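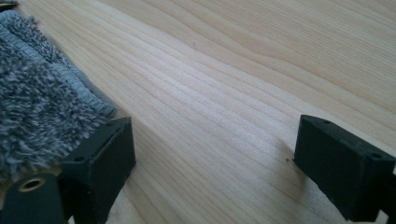 3.2 The finger blocks and the cloth test

We built the hand-held gripper in the shared workshop at Illside, and the part we rebuilt most often was the pair of fingers. A finger on a tool like this has a hard life. It gets pushed into tabletops, dragged over fabric, and squeezed against its partner many times in a session. Our first fingers were long and thin, and they bent sideways as soon as they met anything heavier than a sock. The current ones are short, thick black blocks with softened edges, and with the gap wide open over bare wood, as in Figure 2, the camera has a clear view of the tabletop between them. We were delighted by how much this helped. The person holding the tool can line up on the edge of a cloth by eye, and the same edge is easy to find later in the recorded video.

Figure 2. The open fingers above the wooden work surface, with the gray plush cloth at left.

Cloth turned out to be the most interesting material we tried. A plush cloth has a deep pile that gives way under the finger, so the tool can close on a tuft of fibers and miss the backing completely. The bound edge behaves very differently. On the gray cloth the binding is ribbed and a lighter blue-gray than the pile, so it is both firmer to grab and easier to see. We therefore asked each user to do two kinds of pick: one on the open pile, and one on the binding. Before every pick the cloth was shaken out and laid down again without any attempt to make it flat. We wanted folds, and we got plenty of them.

Krisztina Katona ran the sessions and kept the log. In all, 4 users made 86 picks with the block fingers, and a pick was counted as good if the cloth left the table and stayed in the grip for 3 seconds. Users reached a good pick in 70 of those tries. Most of the misses came on the open pile, usually when the fingers closed too high. Users corrected for this quickly, and by the end of a session several were pressing down a little before closing, a habit we had not taught them. We find this very encouraging for anyone who wants to collect demonstrations with people who have never used such a tool.

The choice of table mattered more than we expected. Earlier sessions at Stosdale used a dark bench, against which black fingers were hard to pick out in the video. Pale wood fixes that at no cost. The grain also gives the tracking software plenty of fine lines to follow as the tool moves, although shadows beside the fingers can still confuse it when the light comes in low. We left the daylight as it was and added no lamps, wanting the recordings to match the rooms where people would use the tool. Section 3.3 describes how the finger spacing was measured from the same video.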